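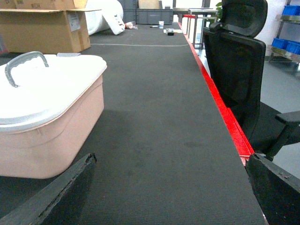
Page last changed: Sunday, 16:40

Waiting Times at the Drikermont Ferry
Project report by Yae Hoshino and Yoshinori Kikuchi

Our project looked at how long foot passengers wait for the ferry between Pindov and Erkow. The town timetable says a boat leaves every 20 minutes in January, but students who live in Erkow told us they often wait longer.

We handed out 300 survey cards at the Pindov landing and got 121 back. Each card asked for the time the person arrived and the time the boat left. We left out cards with only one time filled in.

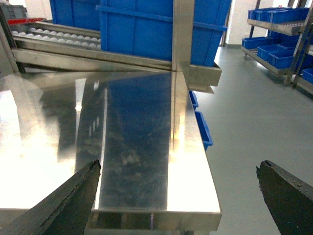 The longest wait on any card was 60 minutes, on a morning with fog. Most of the long waits were before school. Afternoon boats mostly kept to the timetable.

One weak point is that people who had a bad wait may have been more likely to return a card. We also had no cards from the Oda stop, where the boat calls only on request. Yoshinori has the cards if another group wants to use them next term.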